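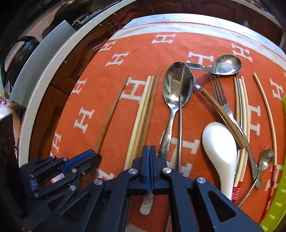

Fig. 2: Spoons and chopsticks laid out on the orange cloth, before sorting.

Filed under: Table & Kitchen > Setting up your Hivum drawer tray

Right, on to the fun bit! Before anything goes in the tray I like to get it all out on a cloth, mostly because steel on a marbled table makes a racket (and I do this at 6 in the morning).

1. Spread your cloth and smooth it down. Mine's the orange one with the letter H all over it — any thick tea towel will do.

2. Tip out the spoons and chopsticks and give them a bit of room.

3. Pair the wooden chopsticks by colour first. Pale cream, yellowish tan and dark brown look alike in a dim drawer, so do it by a window.

4. Keep metal chopsticks apart from the wooden ones. They go in the narrow slot, ridged end towards you.

5. Lay the big serving spoon in the long section, bowl at the back. Short-handled soup spoons sit in the square one, nested.

Note: odd chopsticks can live in the side pocket. Raghda Matar uses hers for plant labels, which I've since pinched.

Caution: don't put wooden pieces away damp. Leave them out overnight and slide the tray in the next morning.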